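Tellbridge Users Board > Simulation > House rules for sim trials, what are yours?

gantrygoat
We finally wrote down our rules for sim runs before anything goes to the real cell, and I'm so happy with how it's working! Short version: 50 clean trials in a row, fixture pose randomized up to 10 mm, and the scene file gets frozen before the first trial. Touch the scene and your count goes back to zero.

millrace_7
Love the freeze rule. 50 in a row seems low to me though. We do 200 and log every failure, even the dumb ones.

gantrygoat
200 on every change? Our Perano box would be at it all night.

millrace_7
Ours is at it all night :) Start it before you go home.

socketwrench
I'd argue about lighting before trial counts. Patomik scenes default to flat light and people tune their vision on it, then it falls apart by a window. Our rule is at least one hard-shadow setup per batch, and it's my favorite thing in the whole checklist. Wood grain on the table, checkered floor, strong light off to one side so the arm throws a big dark shape across the table. 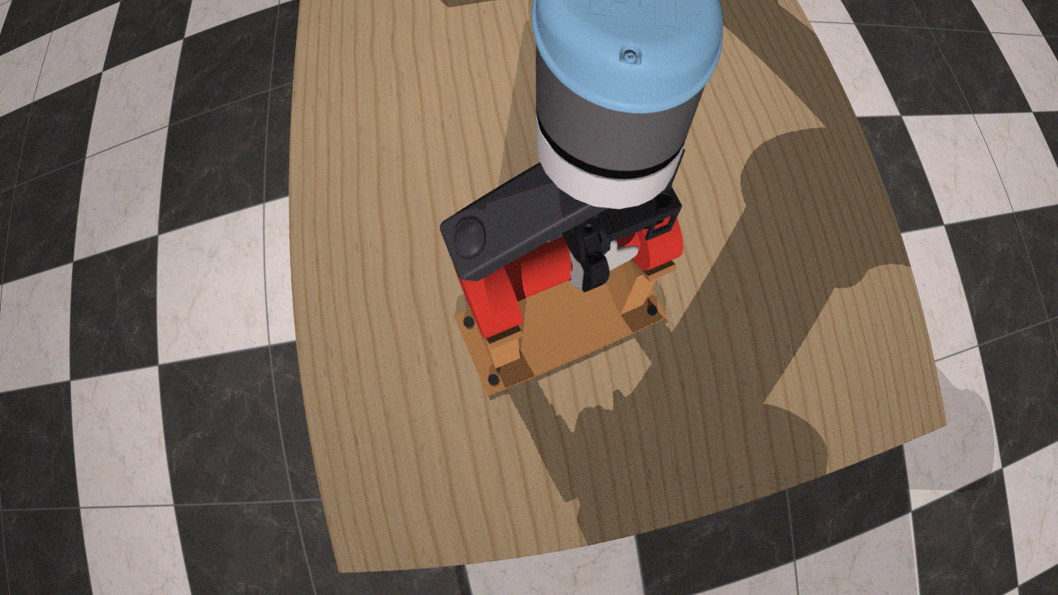
Fingers line up with the long side of the plate before you come down, and we check that in every lighting setup. If the approach angle drifts when only the light changed, that's a fail even if the grasp holds.

millrace_7
Fail even if it holds? Too strict. I'd flag it and move on.

socketwrench
We flagged for months. Run 319 on the Tehrani job had a flag on it and went through anyway. Now it's a fail.

gantrygoat
OK, stealing the shadow rule. Does changing the light count as touching the scene?

socketwrench
Not for us, lights live in a separate file. Freeze both.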